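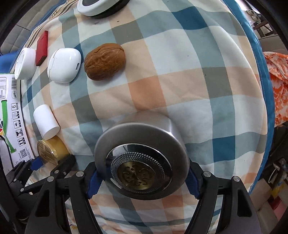

The Long Afterlife of a Handheld Flop

The Noline went on sale in November at the worst possible time for a handheld. The big companies had already shown their next machines, store shelves were full, and most people who wanted something to play on the bus already owned it. The Noline had a dim screen, a cartridge slot that needed a firm push and a battery door that came loose in a coat pocket. It was out of stores in less than two years.

Its full library comes to 42 games. You could play all of them in a winter, and a small group of collectors have done that more than once. What brings them back is the odd mix of things that got made for it. The bigger publishers stayed away, so the cartridges came from small studios that were given a free hand and very little money. A lot of the results are bad. A few are as good as anything you could carry in a pocket at the time.

The one most people start with is Nerer, a side-scrolling adventure about a lamplighter in a flooded town. It looks slow in screenshots and it is slow for the first ten minutes. Then you get the hook, which lets you swing from any lamp you have lit, and the whole map changes shape. Streets you walked through at water level become a second set of streets up among the rooftops. The game has no fast travel and no map screen. You learn the town by the color of its lamps, which on the Noline's palette means telling three kinds of yellow apart. On an original screen, in a room with poor light, that is harder than it should be.

Nerer also has the best music on the system. The sound chip could play four channels, but one of them was noisy and most studios left it alone. The Nerer team used it for rain. It runs under nearly every track in the outdoor areas, and it drops out when you go inside. Players who have only heard the music as a recording often miss this, as the recordings tend to leave the fourth channel out.

Duggan is a different sort of game. It is a digging puzzle set in a mine, and each level fits on one screen. You have a shovel, a bucket and a fixed number of moves. The first levels teach you that loose dirt falls and packed dirt does not. By the middle of the game you are setting up falls six or seven moves ahead, and a wrong step early on may not show itself until the bucket is one square short of the exit. There is an undo button, but it takes back only a single move.

Duggan keeps score in a strange way. Every level pays out in coins, and the coins do nothing except add to a total on the title screen. The highest total the game allows is 1699. For years players assumed this was a bug, as a round number would make more sense. The total is simply what you get by finishing every level in the fewest moves, and the manual says so on its last page. Used copies usually come without the manual, so the argument went on much longer than it needed to.

Beyond those two the quality drops fast, though there are games worth an evening. The system's only racing game has nice handling and terrible tracks. The fishing game is better than it sounds and has a day and night cycle that runs whether you are catching anything or not. There are several card games, all close to identical. The tennis game should be avoided. Its ball speeds up each time it crosses the net and never slows down, and rallies end when the ball passes through the racket without touching it.

Then there is Pledden, the game that almost nobody owned and that most collectors now want. It came out at the very end, when stores had stopped ordering, and the print run was small. Pledden is a role-playing game about a postal route. You carry letters between villages, and each village remembers which letters came late. There are fights, but you can run from nearly all of them, and running is often the right choice because damaged letters count against you. The writing is short and dry. Villagers rarely say more than two lines at a time, and what they say depends on the mail they have been getting. Miss enough deliveries to the mill and the miller starts walking to the next village himself. You can meet him on the road.

Pledden's weak point is saving. The cartridge holds a single file and writes to it only when you sleep at an inn, and inns cost money you may not have. A dead battery in the wrong place can cost you an hour. Worn copies have a further problem, as the save chip depends on a small cell soldered to the board, and by now most of the original cells have run down. Replacing one is an easy job for somebody who already solders and a poor first project for somebody who does not. Ask the seller before you buy whether it has been done.

Prices for the system itself are still reasonable. A working unit with a scratched screen costs less than a new game for a current console. Look at the contacts in the cartridge slot first, then the battery door, which is missing more often than not. Replacement doors can be bought from hobbyists who print them, and they fit better than the originals did. Replacement screens exist too. They make Nerer's lamps much easier to tell apart, but they drain the batteries faster and some owners find them too bright for Duggan, where the background is mostly black to begin with.

Cartridges are less predictable. Duggan is common and cheap. Nerer turns up regularly, with or without its box, and the box adds more to the price than it deserves. Copies of Pledden come up for sale a few times a year and usually go within the day. The label on the real one is matte and slightly narrower than the plastic around it - the copies that have been going around lately have a glossy label that runs right to the edge.

If you only want one cartridge to go with the machine, get Duggan. It saves after every level, it works well in short sittings, and the moves counter is large enough to read on even the worst of the original screens. Nerer can be the second, once you have a decent lamp to play it under.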